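Section 4: Your first pad comparison

By now you've got both Selero hand grippers charged, paired and showing a steady light. Well done, the fiddly part is behind you! This section walks you through comparing two grippers on light, squashable objects, and it's the bit of the guide we most enjoyed writing.

Paper cups are a wonderful place to start. They show up every small difference in squeeze, and they cost next to nothing.
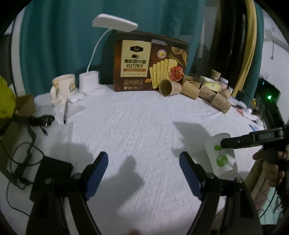
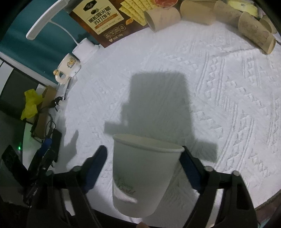

Before you begin

You'll need a table covered with a cloth, a sleeve of paper cups, a pen, and a copy of the Jacobs score sheet from the back of this guide. Two people make it much more fun, with one on each gripper.

Note: If your kit was packed before April, check that the controller is running build 879 or later. Older builds log the finger gap only when the jaw is fully closed, so you'd miss the good stuff.

Steps

1. Label your grippers A and B on the score sheet. Keep the same letters all the way through.

2. Open the Satex logger and set the sample rate to 200 per second.

3. Hold gripper A over a standing cup with the pads on either side of it, level with the middle of the wall. Don't touch the cup yet.

4. Squeeze the handle slowly until both pads meet the paper. Watch the force trace as you do this. There's a lovely little bump at first contact, and with a bit of practice you'll feel it in your fingers too.

5. Lift the cup a hand's width, hold for a slow count of three, and put it back down.

6. Score the lift: clean, slipped or crushed. If the wall has creased, swap in a fresh cup.

7. Repeat until you have 20 lifts, then do the same with gripper B.

8. Now try cups lying on their sides. Come in across the wall first, then by the rim. The rim is much stiffer, and your two traces will look quite different.

Caution: Keep your fingers clear of the linkage joints whenever the jaw is moving. They pinch!

Caution: Don't go past 700 on the force readout. The pads can take it, but the glue behind them may let go.

Handing over between grippers

Once you're both comfortable, try passing a cup from A to B. The receiver closes first, says "got it", and only then does the giver open. Korkor Sarpong and Yaa Amegashie, who tested this section at our Baltcombe workshop, logged more than 200 handovers in one afternoon and were still asking for another go.

If something looks off

Trace is flat: unplug the controller cable, wait for the light to go out, and plug it back in.

Cup twists as you lift: one pad is touching before the other. Loosen the fingertip bolt a quarter turn, line up the pads and tighten again.

Scores drift over a session: wipe both pads with a barely damp cloth and let them dry fully. Paper dust builds up faster than you'd think.

Save your log before you change pads. Section 5 uses the same file, and moves on to mugs.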